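From: Halima Mfaume
To: facilities-automation list
Date: January 28, 2026
Subject: Re: Robot rounds and the day shift at Clorkeck

Prasanna Majumder wrote:
> The notice says the robots will take over the evening rounds at
> Clorkeck. My team would like to know which duties stay with them,
> and whether anyone's hours will be cut. We would also like to know
> who has to clear the floor before a run.

Dear colleagues,

I am replying on behalf of Building Services to the questions above.

The two Postby units will handle floor cleaning and the evening filter checks on the upper level. No position is being removed and contracted hours remain as they are. Between July and the end of the trial the units completed 927 of 1,000 scheduled tasks without assistance. The remaining tasks were finished by hand, mostly by the evening attendants, and that time was not recorded as part of anyone's duties. It will be from now on.

Two attendants per shift will be designated as floor leads. Fathima Seneviratne has prepared the training and will send dates to supervisors directly. Attendants who do not wish to take the lead role may decline without giving a reason, and should tell Nuno Neves in writing.

Filter replacement, work on electrical equipment and anything involving a ladder stay with staff. 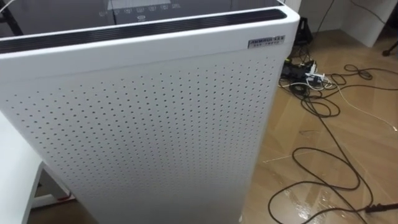

Floor preparation is the part of the job that will change most for the day shift. Until now, cords could stay where they were and the person cleaning would work around them. A tall air purifier with a power strip beside it and black cords lying in loops across the planks is the kind of spot that must be dealt with before a run. Cords should be gathered and secured off the floor, and small items picked up. Supervisors are asked to allow time for this within the shift and not after it.

The revised duty sheet is with Lachlan Rakena for approval. Comments should reach me before it is issued.

Halima Mfaume
Building Services, Mollah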